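Prorkent ranked ladder: rating not updating after season rollover
Status: Resolved
Opened by: Ottó Magyar
Assigned to: Sibusiso Potgieter

Since the rollover on Friday, October 1, 2021, solo queue wins are recorded in match history but the rating stays at 1000. Team queue is not affected. Client restarted, files verified, same result on a second PC.

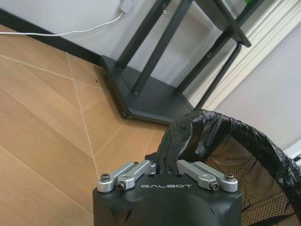 2 min read

Reproduced on a test account. Placement matches complete normally and the result reaches the match server. The ladder service then rejects the write with error 597 - season ID mismatch. Only accounts with fewer than 200 solo games last season return this error.

Cause: the migration job skipped those accounts and left them on the old season ID. The client shows the default rating when it gets no valid value.

Fix: job rerun on the Varma region, then on Clokard. Missing results were replayed from match history in original order.

Ottó Magyar: Rating moved after 6 matches were replayed. The Varma leaderboard still lists me as unranked.

Leaderboard cache is separate and refreshes overnight. Reopen this ticket if the entry is still missing after the next refresh.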